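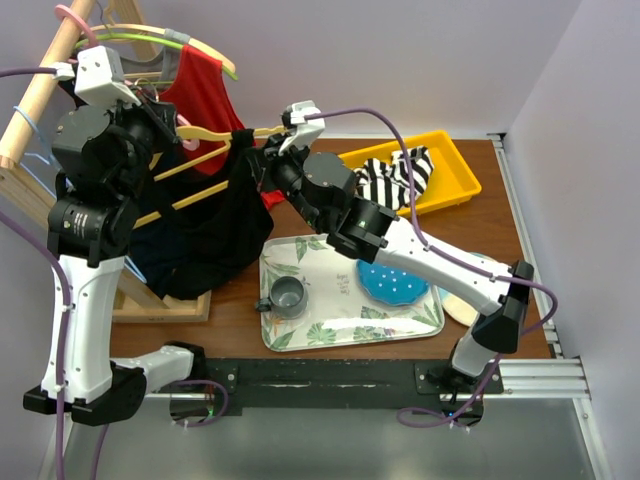 Two robot arms at a wooden tabletop, with a clothes-drying rack.

December 21, 2020

Electronic duo Tristilent will release their second album, "Ukevura", in October through the Jorklow label. The record has 8 tracks and follows a debut that was limited to a single vinyl pressing.

The album was recorded over 30 days in a converted grain store, using one mixing desk and a small set of analogue synthesisers. Drum parts were played live and then re-sampled at half speed. The label states that no software instruments were used on the final masters -- the exception is a short piano figure on the closing track, which was kept from an early demo.

The first single, "Nghiêm", is available now on download and streaming services. It is built on a bass line in 7/4 and runs to just over six minutes in its album form. A shorter edit has been supplied to radio. 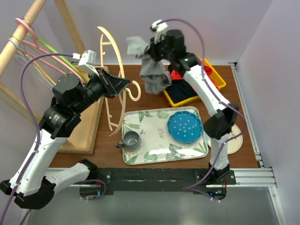
A gripper holding a plastic clothes hanger.

"Ukevura" will be issued on CD, download and double vinyl. The vinyl edition is cut at 45 rpm across four sides, with two tracks on each. A numbered box edition of 474 copies adds a cassette of instrumental mixes and a printed booklet of patch notes for every synthesiser part. Box orders are restricted to 2 per customer and will be sent out in the week of release.

Mastering was carried out from the half-inch tapes, with separate masters prepared for vinyl and digital formats. The digital version is offered at 24-bit/96 kHz as well as CD quality. Jorklow has also confirmed that the debut will return to print on standard black vinyl, cut from the existing lacquers.

Live dates have not been announced. The duo plan to perform the album in full, in running order, with the drum parts played on stage -- venues will be listed on the label's website once bookings are settled. Pre-orders for all formats are open.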